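Toltemero: pre-release build inspection checklist, with comments
Build 759, multiplayer branch. Inspected 2/3/18 by Merike Stankevičius. Countersigned by Raimonds Paju.
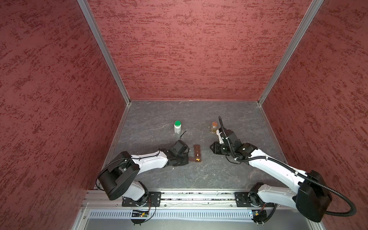 1. Scope

Covers the Windows build only. The dedicated server package has its own sheet. Items marked FAIL block release to the closed test group. Items marked NOTE do not block but must have an owner before the next build is cut.

2. Installation and first launch

2.1 Clean install to default folder. PASS.
2.2 Install to a path containing non-English characters. PASS. Was a FAIL on the previous build.
2.3 Uninstall leaves saved games in place. PASS.
2.4 Uninstall removes shader cache. FAIL. Cache folder left behind in full. Comment (MS): the folder was renamed in November and the uninstall script still has the old name. Paju to correct.
2.5 First launch with no network connection. PASS, though the wait before the offline prompt is long.

3. Photosensitivity and display

3.1 Seizure warning shown before any moving image. PASS.
3.2 Warning stays on screen for the full 5 seconds and cannot be skipped on first launch. PASS.
3.3 Artillery flashes checked against the flash limit with all batteries firing. NOTE. Within the limit on the Mostbridge map. Over the limit for a short period on Kincaid at night, when 4 rocket units fire together at the closest zoom.
Comment (RP): proposed fix is to cap the brightness of overlapping flashes. I would not change the rate of fire, as that touches balance and would mean a new round of play tests.
3.4 "Reduce flashing" option takes effect without a restart. PASS.
3.5 Minimap symbols readable in all three colour-blind modes. PASS for land units. Helicopters and supply trucks are too close in the second mode. NOTE.

4. Saved games

4.1 Save during a battle, reload, compare unit positions. PASS.
4.2 Save with aircraft in the air. PASS.
4.3 Load a save made on the previous build. Warning is shown and the load is refused. PASS, as designed.
4.4 Pull power during a save. PASS. The earlier save is kept and the damaged one is listed as unreadable.
4.5 Campaign save when the disk is full. FAIL. The game reports success and writes an empty file. Comment (MS): repeated on both test machines with the same result. This must not go out.

5. Multiplayer session

5.1 Full lobby of 10 players, start to finish. PASS.
5.2 One player drops during deployment. PASS. Units pass to an ally after the delay.
5.3 Host drops. PASS on second attempt. On the first, the clock carried on but orders were ignored. Log attached to the ticket.
5.4 Desync check at the end of each match. PASS on Mostbridge. Not run on Kincaid because of 3.3.
5.5 Chat filter and mute. PASS. Mute does not carry over to the next match. NOTE.
5.6 Deck codes from the old format rejected with a readable message. PASS. The message has a spelling mistake ("divison").

6. Third-party parts

6.1 Billari network library is the agreed version. PASS.
6.2 Licence texts present in the credits. PASS.
6.3 No debug symbols in the shipped files. FAIL. Two left in the tools folder. Removed by hand for this build. The packing script needs the same change or they will come back.

7. Result

Not released. Items 2.4, 4.5 and 6.3 to be closed and section 4 repeated in full on the next build. Sections 2 and 6 may be checked by sample if no other changes are made to the installer.

Comment (RP): agreed, except that I would like 5.3 treated as blocking until the log has been read. One good attempt out of two is thin evidence.
Comment (MS): accepted. 5.3 changed to blocking, 5.4 to be run on Kincaid at the same time with reduced flashing on.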